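모바일 쇼핑 앱 3D 상품 뷰어 배포 전 점검표
대상: Witgate 스토어 앱, 상품 상세 화면의 3D 및 AR 보기
점검: Hiwot Degefa / 확인: Manon Fraser

1. 모델 파일
1.1 상품당 모델 용량 상한 2,500KB. 적합.
의견: Hadum 납품분 중 조명 카테고리는 텍스처 재압축 후 상한 이내로 들어옴. 원본은 별도 보관.
1.2 실측 치수와 모델 치수의 일치. 조건부 적합.
의견: 단위가 인치로 저장된 파일 2건 발견. 변환 스크립트에 단위 검사를 추가할 것.
1.3 원점 위치는 바닥면 중앙. 적합.
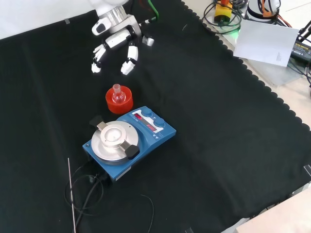 1.4 뒷면과 밑면 텍스처 누락 여부. 적합.
의견: 밑면이 단색으로 처리된 모델은 허용. 단, 회전 제한을 걸지 않은 상품은 제외.

2. 화면 동작
2.1 첫 표시까지의 시간. 부적합.
의견: 저사양 안드로이드 단말에서 대체 이미지가 먼저 나오지 않고 빈 영역이 노출됨. Alfredo Padilla가 수정 중.
2.2 두 손가락 확대 및 축소. 적합.
2.3 세로 회전 한계 90도. 적합.
2.4 프레임 속도 하한 초당 55프레임. 적합.
의견: 기준 단말에서만 측정. 발열 상태의 측정값은 없음.
2.5 뷰어 종료 후 메모리 반환. 미점검.

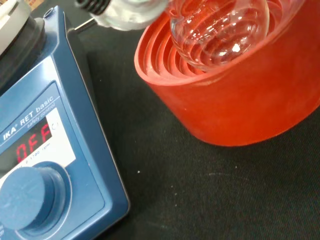 가열 자력 교반기와 붉은 주황색 홀더에 놓인 둥근바닥 플라스크

3. AR 배치
3.1 카메라 권한 거부 시 3D 보기로 전환. 적합.
3.2 바닥 인식 실패 안내문. 조건부 적합.
의견: 한국어 문구가 버튼 영역을 침범함. 줄바꿈 위치 조정 필요. 영문은 이상 없음.
3.3 벽걸이 상품의 수직면 배치. 부적합.
의견: 무늬 없는 흰 벽에서 배치 지점이 흔들림. 이번 배포에서는 해당 카테고리의 AR 버튼을 숨기기로 함.
3.4 실제 크기 고정 및 배율 표시. 적합.

4. 구매 연결
4.1 뷰어에서 선택한 색상이 장바구니에 그대로 전달되는지. 적합.
4.2 품절 옵션의 선택 차단. 적합.
의견: 재고 동기화가 지연되면 품절 표시도 늦어짐. Trastmont 연동 담당인 Rhea Evangelista에게 전달.
4.3 가격 표기와 할인 종료 시각. 적합. 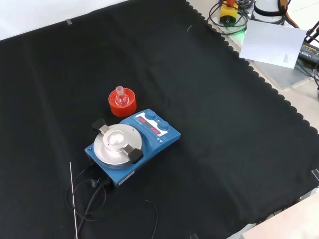
최종 수정일: 2023년 9월 30일

5. 접근성 및 개인정보
5.1 화면 낭독기에서 뷰어 버튼 이름 출력. 조건부 적합.
의견: 닫기 버튼이 "버튼"으로만 읽힘.
5.2 카메라 영상의 서버 미전송. 적합.
의견: 패킷 기록으로 확인. 기록은 점검 폴더에 첨부.
5.3 동작 줄이기 설정 시 자동 회전 정지. 적합.

미결 항목: 2.1, 2.5, 3.3
2.1은 수정 빌드로 재점검한 뒤 판정을 갱신한다. 2.5는 측정 도구 설정 후 별지에 기재.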